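Chapter 5
The Humorous Column

5.1 Scope of the chapter

The previous chapter dealt with the comic sketch and the comic letter. This chapter deals with the humorous column: a short signed piece, printed at a fixed interval and in a fixed place, in which a single speaker comments on everyday matters with the aim of amusing the reader. The column shares features with the essay and with spoken comedy, and it is often discussed as a minor form of one or the other. It is treated separately in this book. The conditions under which it is produced affect its structure, and those conditions do not apply to the essay or to the stage.

By the end of the chapter the reader should be able to identify the parts of a humorous column, separate the speaker from the author, and describe how a joke is carried from one issue to the next. Section 5.6 considers failure, meaning columns that readers recognise as humorous in intention but do not find funny.

Political satire is excluded, except where it appears as a passing remark in a column on another subject. Cartoons and captions are covered in the chapter after this one.

5.2 Terms

Column. A single piece, as printed. A set of columns by one writer under one title is called a run.

Speaker. The person who appears to be talking in the column. The speaker usually has the author's name and often the author's house, car and relatives, but is to be analysed as a made figure. A speaker may be meaner, lazier or more easily confused than the author.

Occasion. The event or date that gives the column its excuse: a public holiday, a bill, a change in the weather, a visit to the dentist. The occasion is normally stated in the first two sentences.

Turn. A point at which the column leaves its stated subject for another. A column may contain several turns. A turn that returns to the occasion is called a closing turn.

Aside. A remark, often in brackets, that interrupts a sentence without changing its subject. Asides differ from turns in length and in effect. An aside can be removed and the sentence will still stand. If a turn is removed, the paragraphs on either side no longer meet.

Butt. The person or thing laughed at. In most columns of the domestic kind the speaker is the main butt and other people are secondary. Where the order is reversed, the tone moves towards complaint.

5.3 Material used in this chapter

Most of the passages analysed come from two runs. The first appeared in a local paper in Sallthorpe and consists of 180 columns. It was unsigned for its opening year and signed afterwards. The second appeared in Ha, a small humour magazine published in Rurnitz and since closed. The Ha columns are longer on average and contain more turns.

The limit for a Sallthorpe column was 600 words, and the paper applied it strictly. Pieces that went over were shortened from the end, so that a number of the early columns lack a closing turn. The author seems to have noticed. In later columns the closing turn is moved forward, and the last paragraph holds material that could be lost without damage. This is a clear case of a production rule acting on structure, and it is taken up again in 5.5.
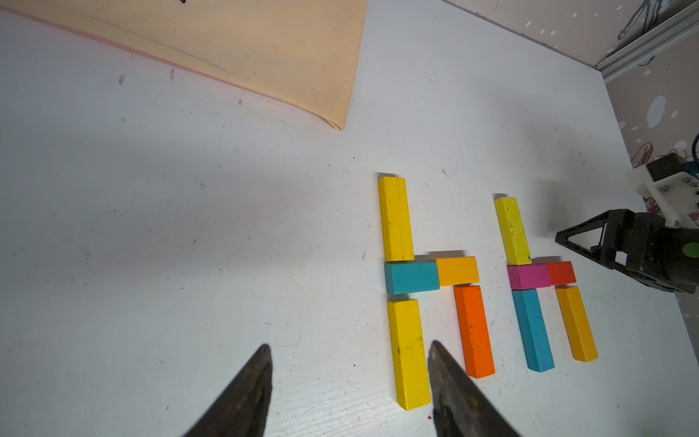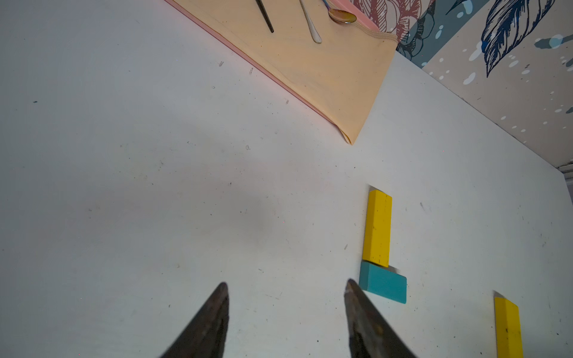
L. Rurnitz-Hale

5.4 The opening

A humorous column has little time in which to establish that it is humorous. A reader who takes the first paragraph as news or advice will read the second in the wrong manner. Four kinds of opening are common in the material.

The plain statement of occasion. The speaker says what day it is, or what has arrived in the post. The comedy depends on what follows. In the Sallthorpe run this is the usual opening, and it becomes more usual as the run goes on and regular readers need less preparation.

The false question. The speaker asks where to begin, or what is to be done about some matter, and then fails to answer. The question marks the speaker as a person in difficulty. It also allows several subjects to be named and dropped at once.

The overstated claim. The speaker announces that a small matter is a large one. A Sallthorpe column from July opens by saying that civilisation ended on Tuckett Lane when the bins were moved. The claim should be large enough that no reader will test it. Claims of middling size are liable to be read as errors of fact, and letters of correction may follow.

The late start. The column begins as if the reader had missed the first part of a conversation. This opening is rare in the Sallthorpe run and frequent in Ha, where the pieces were printed without a heading.

The kinds can be combined. A plain statement followed directly by a false question is the commonest pair. An overstated claim followed by a late start is hard to follow and is found only once in the two runs.

5.4.1 Signals of address

Most columns speak to the reader directly in the opening paragraph. The forms used are the second person ("you will remember"), the shared first person ("we all know"), and the order ("sit down"). The second person allows disagreement. The shared first person does not, and it can annoy a reader who is unwilling to be included. Students should note which form is used and whether it changes at the first turn.

Some runs add a regular form of words. The Ha columns repeatedly call any household device a "huto", whether it is a kettle, a lawnmower or a set of scales. The word has no meaning outside the run. Its first uses are explained in an aside and its later uses are not, so a reader who joins the run late must work the meaning out. Repeated words of this kind reward regular readers at some cost to new ones, and an editor may ask for them to be limited.

5.4.2 Reading the first paragraph

The following procedure is used in the exercises. Mark the occasion. Underline any word that belongs to a more formal or less formal register than the words next to it. Bracket the asides, including those the author has not bracketed. Then write down the subject of the column as it appears at that point, before reading further. The note is compared later with the subject of the final paragraph.

5.5 Length and the placing of the closing turn

It was said in 5.3 that the Sallthorpe closing turn moves forward over the run. The movement is gradual. In the early columns the turn, where it survives, falls in the last sentence. In the middle of the run it falls at the start of the last paragraph, and in the late columns it can be found a full paragraph earlier. The text after it is usually an aside of unusual length, and its subject is often food.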